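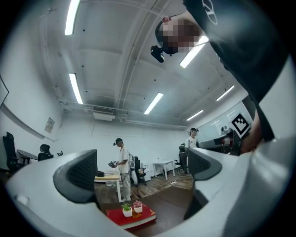

Workshop notebook — hand-held gripper, second build
20/03/2024
Entry by Bernadette Oyelaran. Copy to Getsemaní Orozco.

1. Status at start of session

The gripper carries the second pair of fingers, printed in white to the curved Kasprzak profile. The dark gray textured pads are fitted to the inner faces of both fingers. The February pair has been retired and placed in the drawer marked Amel, together with its fasteners. It is to be kept for comparison and should not be used for spares.

Floor trials continue with the red hardcover book and the two small potted succulents, one green and one pinkish red. The pots stand on the book and are approached from above, with the fingers open on either side. The wooden floor is an acceptable surface for this work, although the planks are not level near the center of the room, and a pot that sits true in one position may lean slightly in another.

2. Finger geometry

Maximum opening at the pad edges was measured at 114 mm. The drawing calls for more. The shortfall was traced to the stop on the right finger, where the printed boss had been left oversize. The boss was filed by hand and the measurement has not yet been repeated. Until it has, the figure above stands.

The pads face each other correctly when the fingers are nearly closed. At full opening they are angled toward the center, as designed, and only the forward part of each pad meets a round pot. G. Orozco proposes a softer backing under the existing texture. I would prefer to alter the angle of the seat first, as the backing would add thickness and reduce the opening further.

3. Mass and balance

Complete tool, with fingers, pads and trigger: 529 g on the bench scale. The Floltent handle accounts for a larger share of this than expected. The tool is comfortable for short periods. When working down to the floor, the operator must lean well over it, and the wrist tires before the hand does. A longer handle is under consideration, but no drawing has been made.

4. Trigger linkage

The Kirnell spring was replaced with the lighter type. Return is slower but complete. Slight play remains at the pivot — a shim should be tried before the hole is redrilled. The linkage was cycled 30 times without load after the change and no loosening of the screws was found.

5. Outstanding

Repeat the opening measurement after filing.
Print four pad seats at the revised angle, two for each hand of the pair.
Ask G. Orozco for the shim stock left over from the arm mount.
Correct the boss dimension in the drawing before anything further is printed from it.

B.O.

Added later, G.O.: Shim stock is on the shelf above the printer. The thinnest sheet has a crease at one end, so please cut from the other.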